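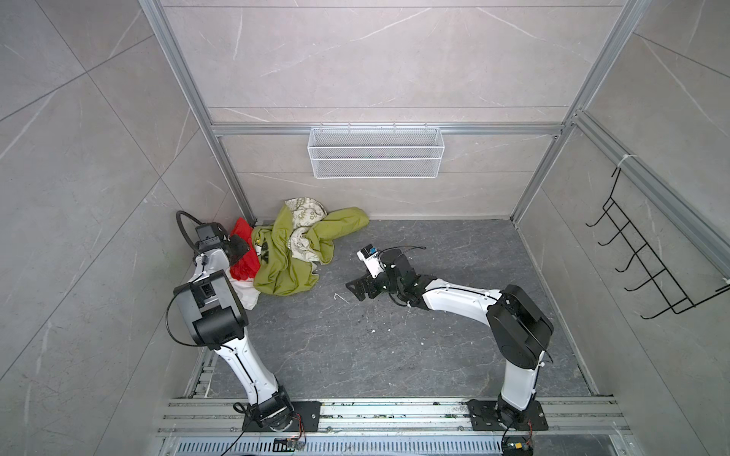 Clothes keep ending up in a heap in the corner – how do I sort and fold in a very small space?

Posted in Laundry and Closets
374 views

Bronisława Szczepańska wrote:

I have a laundry nook that is really just a recess with tile on three sides. Gray marble-pattern tile on the walls, dark stone-look floor. It has a white wire basket hooked over a rail on the back wall and a black rack with hooks on the right side. There is no counter and no room for one.

What happens is that everything comes out of the dryer and goes into the back left corner on the floor. At the moment that means an olive green top, a cream cloth with a pale green print, something bright red and a white thing at the bottom. It isn't a big load. But by the time I get to it everything is creased and I end up wearing it that way or washing it again.

I have tried folding on the bed but then the clothes have to be carried upstairs first, and they sit on the bed until night and go onto a chair. I would like to get it all done in the nook if possible.

Two things I would like to know. What should the basket be for? It is long and narrow and I never know what to put in it. And is there a way to fold thin cloth without a table? The red one is the worst, it slides all over the place.

I rent in the Pomon building so I can't drill into the tile.

Elum93 wrote:

I had a nook like this for years in my old place. The pile is the main thing to fix, so start there.

Don't try to fold straight out of the pile. Pull out one piece at a time and hang it over something or hold it up. If you grab two things at once the sleeves come along with everything else and you are back where you started. I take the top piece first even if it is small.

Sort by where it goes, not by color. Once it is clean, color doesn't matter. I do kitchen, bathroom, bedroom. With a load your size that might be one or two pieces each, and that is fine.

For thin slippery cloth, hold it up by the top and let it hang for a few seconds. 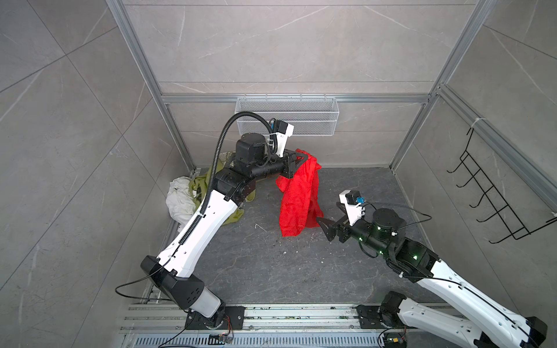
The long creases will run down from wherever you are holding it, so after that take a bottom corner in your other hand and draw it out to the side until you can see the hem. Then find the next corner. When you have two corners on the same edge, give it one shake and fold it in half in the air. After that you only need a surface as wide as your forearm, and the top of the dryer will do if it's a front loader.

Tops are harder without a table. I lay them face down on a clean towel on the floor, sleeves in, then fold up from the bottom in thirds. Sweep first.

The basket – I would use it for finished things only. Small folded cloths stood on end in a row. If you put unfolded things in there it becomes another pile, just higher up. And check that the hooks sit all the way over the rail before you load it.

The hook rack is good for whatever you will wear tomorrow. Don't put damp things on it right next to each other.

duvuslow wrote:

just get a folding board, 20 seconds a shirt. mine leans behind the door

Bronisława Szczepańska wrote:

Thanks both. I did the holding up thing with the red cloth tonight and it was easier once I had the corners. I still had to do the green top on a towel and my knees didn't like it much.

Duvuslow, how wide is your board when it is closed? The gap next to my dryer is very narrow.

duvuslow wrote:

would have to measure. will look when i'm home

Elum93 wrote:

For the knees, put the towel over the closed lid of a storage tote. Mine was a plain one with a flat lid, and I kept the spare sheets inside. Get one with a lid that doesn't have a deep ridge or the fold lines come out crooked.

3 people found this thread helpful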